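You Don't Have to Get Good at It

I play the accordion badly. I've played it badly for seven years and I plan to keep right on playing it badly, and I'd like to talk about why that seems to make other people so nervous.

It came up again at a cookout in October. A perfectly nice man I'd just met asked what I do for fun, and I told him, and his very next question was whether I perform. No, I said. Was I taking lessons, then? Also no. Was I working up to something? I said I was working up to the second half of a polka I've been stuck on since spring. He laughed, but in that careful way, like I'd told him about a rash, and then he gave me the name of an app that would have me playing it in three weeks if I logged my practice.

I'm sure it would. I don't want it to! I like the second half of that polka out there ahead of me, and if I'm being fair to the man, I don't think he had any way of hearing that. We've mostly stopped having a word for a thing you do over and over with no plan to improve. If you fish, you're supposed to be getting to be a better fisherman. If you knit, you're supposed to have moved on from scarves by now. My sister-in-law has made the same square dishcloth for years, the same one, in maybe four colors, and people keep giving her sweater patterns for Christmas.

My argument is pretty small. I think getting better is fine, and I think it's optional, and I think a lot of folks have quit things they loved because somebody made them feel it wasn't.
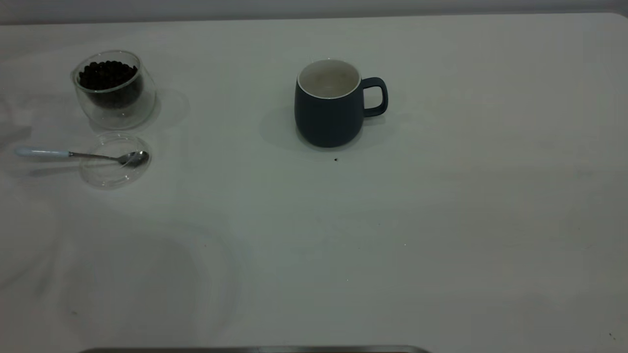 The worst of it, for my money, is how fast the advice shows up. You can't be a beginner in peace for even a week. You mention you've started running and by dinner someone has opinions on your stride. I think the advice givers mean well (I've been one, I'll get to that), but they've skipped the part where you find out if you even like the thing. Take coffee, which has got to be the most advice-heavy drink in the country. There's a plain pleasure in a clear glass bowl of dark beans, so dark they're nearly black, and you could stop right there, grind some up, and have your coffee. But tell a certain kind of friend that you've started buying whole beans and you'll be hearing about water temperature before you've got your coat off. You came for a hot drink and now you've got homework.

I worked at Schouten for a good while, back when it was the only music store in Gandemby, and I watched this happen to people across a counter. The ones who came in to replace a string or pick up a cheap harmonica were cheerful, nearly all of them. They'd tell you about their grandpa's harmonica. The ones who looked miserable were the ones who'd gotten serious about two years back. They'd come in wanting to know whether the trouble was the instrument. It almost never was, and we almost always sold them another one anyhow, and I still feel a little crummy about that.

One fellow bought a mandolin from us, a starter model with a case that smelled like a basement, and for a whole summer he'd stop by just to say how much fun he was having. Then he joined a group that met in Vonbridge and somebody there told him his pick hand was wrong. It probably was wrong! I'd seen that hand. He spent the winter fixing it, he bought a better mandolin, he bought a book, and by the next summer both mandolins were up on our consignment wall. I asked him about it once and he said he just didn't have the time to do it right. He'd had plenty of time to do it wrong.

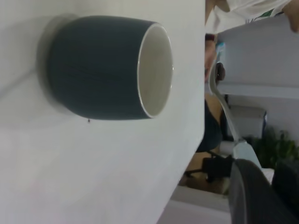
I've thought about that one a lot, partly because I do know the case for the other side. Getting better at something feels wonderful. I'm not going to pretend otherwise. When I finally got my left hand to hit the bass buttons without me hunting for them, I walked around the house grinning like a fool. And there are things where good enough really does matter, and if you're going to be cutting down a tree next to my garage, please, take the class. Take it twice.

I'll even grant that some people need the climb. My friend Nathalie Dierckx is like that, she can't enjoy a jigsaw unless she's timing herself, and she does enjoy it, you should see her with a 1000-piece lighthouse. She sorts the edges the night before. She has a notebook! When she and I do one together we have to set rules about it, and the main rule is that she's not allowed to look at the clock on the stove, and the second rule is that I'm not allowed to pick up a piece and just hold it while I talk. We've argued about this very essay on the phone twice now. Her position is that I'm lazy and I've written a sermon about it. My position is that she may have a point, and that I've still had a better time with that lighthouse than she did.

But Nathalie was built that way from the start. What bugs me is when the whole world gets set up as though everyone was. Look at how grown-up classes get advertised now. The pottery place near me used to have an open night where you paid at the door and made your lumpy thing. Now it's levels. You can't sign up for the wheel until you've finished the hand-building, and the hand-building costs $146, and at the end you get a certificate. I'd like to meet the person who wanted the certificate. I asked the woman at the desk if there was still a night where you could come and mess around and she said they'd found that people were happier with a pathway.

Were they? Maybe they were. Maybe the ones who weren't just went home, like I did.

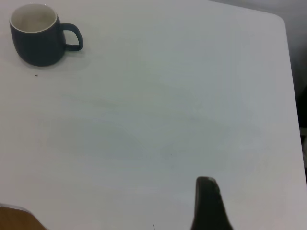 Page last updated: October

I said I'd get to my own part in this. When my nephew was little he drew horses. Terrible horses, wonderful ones, with knees going every direction. He drew them on everything, and I, being the aunt who was supposed to be good at encouraging, got him a book on how to draw horses. It was a nice book. It started with ovals. He did three pages of ovals to be polite, and then he'd learned what a horse was supposed to look like, and he could see that his didn't. I don't believe he drew another one. He's a big cheerful adult now who installs windows for Merkness, and he claims not to remember any of this, and I bring it up every Thanksgiving until somebody changes the subject.

I don't think I ruined his life. I think I took one nice thing out of it with the best of intentions, and I think that happens all day long, everywhere. We see someone enjoying themselves and we want to help, and the only help we know how to give is a correction.

So what would I have people do? Well, ask a different question, for one. When somebody tells you what they do for fun, ask them what it's like. Ask what part they like best. You'd be amazed what comes out. I asked a guy on the bus who carves spoons (he had one in his shirt pocket, that's how it started) and he told me he likes the part where it still could be a fork. He wasn't any kind of expert and he didn't care to be. I nearly missed my stop.

And wait to be asked before you fix anything. I mean really wait. If I want to know what's the matter with my bellows technique I'll come find you, and I'll bring pie.

The other half is harder, and it's on us, the bad ones. We've got to quit apologizing. I do it constantly. I'll say oh, I just fool around with it, or I'm terrible, don't listen, and of course that's an invitation, you say you're terrible and a kind person is going to try and fix it for you. So I've been practicing (the one thing I do practice) saying only the true part. I play the accordion. I like it a lot. Then I stop talking, and boy, is that hard.

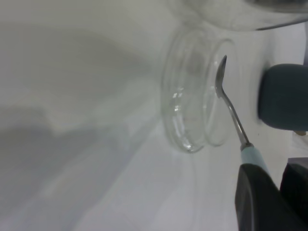 There's a group of us now, if you can call it a group. Seven people, Saturday mornings, in the room behind the laundromat on the Vonbridge road. Two ukuleles, a clarinet, me, a lady with a zither she's still figuring out how to hold, and a couple of brothers who trade off on one drum. We have no leader and we've never played for anybody. We know the first half of a whole lot of songs. A young man poked his head in a while back, very polite, and said he taught music over in Gandemby and he'd be glad to come by and give us some structure. The clarinet thanked him and asked if he'd like to sit in on drum, if the brothers didn't mind.

He stayed till noon. I could see it was killing him for the first few songs, he kept trying to catch somebody's eye to count us in, and there's no use in that, we start when we start. But he got a look on his face later on, during the one we all think is "Red River Valley," and he's been back since. He brought a kazoo the second time. He's awfully good on it, and we're trying not to hold that against him.

Nathalie wants me to mention that she offered to come and keep time for us, and that I turned her down. She can come if she leaves the notebook in the car.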